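Spent the evening sorting push-button parts for the control box on my dust collector. Writing it up as a thread because a few people asked how I go about it. 1/13

2/13
Background: the shop is a one-car garage outside Stutanton. The dust collector came with a rocker switch on the back of the motor, down by the floor. I want a start button and a stop button at bench height, next to the table saw.

3/13
You can buy a finished start/stop station. The one I looked at from Nistonier was $88 and only came with two buttons. I wanted room for a pilot light and a spare hole, so I'm building from loose parts.

4/13
Most of the parts came out of a surplus lot. The listing said "mixed operators and blocks, untested." 168 pieces in one carton, no bags, no labels. A lot of it is stuff I'll never use, but it was cheaper than buying four new buttons.

5/13
If you haven't taken one of these apart: an industrial push button is usually more than one piece. There's the operator, the part you press. There's a collar or ring that holds it in the panel. Then there's a contact block on the back, where the wires go. They get separated in surplus lots and you have to match them up again.

6/13
First pass is by type. Operators together, contact blocks together, terminal blocks together, everything else in a coffee can. I don't test anything on the first pass. It slows me down and I lose track of what I've looked at.

7/13
Second pass is by fit. Mine are mostly 22 mm, but there were a few 30 mm ones in the carton and they look close enough to fool you when they're lying on their side. I made a gauge out of scrap sheet with one hole of each size. If it drops through the small hole, it stays.

8/13
Third pass is the meter. Normally open for start, normally closed for stop. Clip on, press, release, press again. If the reading jumps around I try it a few more times and then it goes in the can. The block markings help when you can read them, and on old ones you often can't.

9/13
I work out of trays now. I used to do this straight on the bench and the little pieces rolled off the back. A tray with a lip fixes that. One tray for what I'm going through, an empty one for what has passed.

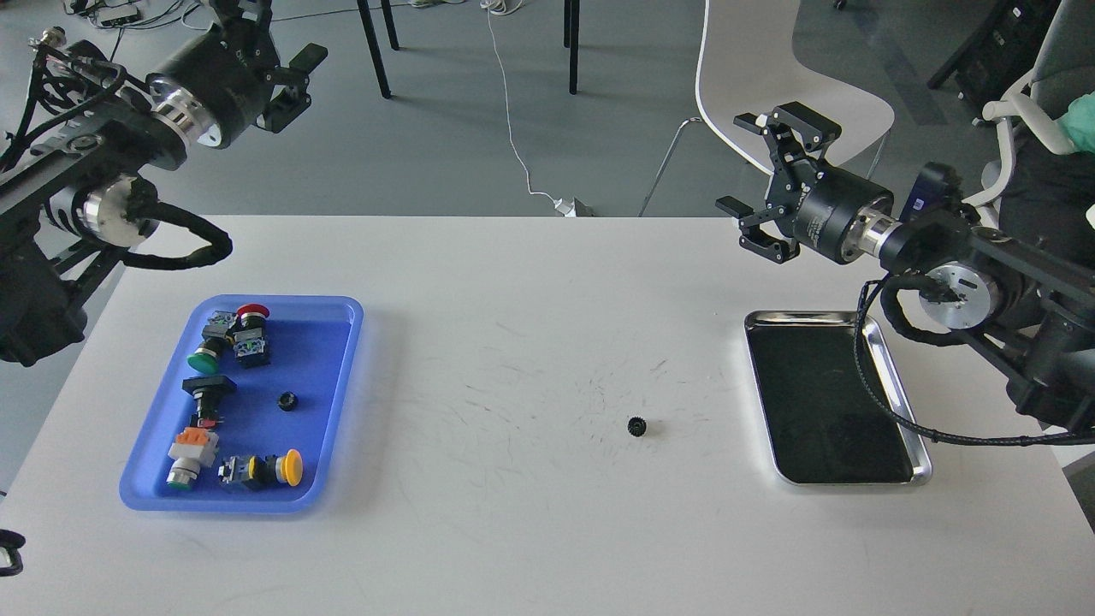 10/13
Colors. Green is start and red is stop, and I'm sticking with that even though it's only me in here. For stop I want a red mushroom head, because I can hit it with the side of my hand when I'm holding a board. A flat green one for start is fine. It's harder to bump by accident.

11/13
Things to check before you decide a part is good:
Terminal screws turn and aren't stripped.
The operator comes back up by itself.
The collar threads are clean.
The block snaps onto the operator and doesn't wobble.
I had 7 blocks that metered fine and wouldn't stay latched to anything. Those went in the can too.

12/13
Question from the last thread: can you mix brands? Sometimes. The Proltis blocks I had would go into the Bravo operators but sat a little crooked, and I didn't like how they pressed. Hole size being the same doesn't mean the backs are the same. I'd keep each set to one maker if you have enough parts.

Also, these buttons are going in the coil circuit of a magnetic starter. They don't carry the motor current. If you don't know what that means yet, read up on it before you wire anything, or have an electrician do it.

13/13
Next is drilling the enclosure. Steel box, step bit, four holes in a row with the spare one plugged. I still need a cable gland for the bottom and a legend plate that says STOP. Will post the wiring diagram when I've redrawn it, the current one is on the back of a lumber receipt.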